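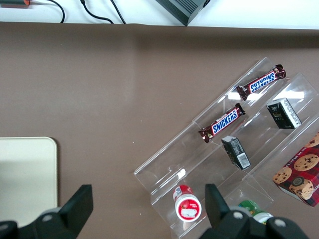 2. Display fixtures and counter trial

Work under the Rulden grant continued on schedule through the second quarter. The clear acrylic tiered stand is in use on the brown-covered table, with Snickers bars laid along its steps. Stock remains readable through the panels from the side.

Of the 88 stands budgeted, 68 have been delivered to Bikarano shops since March. Spending on fixtures to date is $1,177. Delivery of the outstanding units has been confirmed by Drivov.

Shelf labels are still to be approved. Sulastri Govindasamy will submit the final wording with the next report.

Submitted 2024-07-17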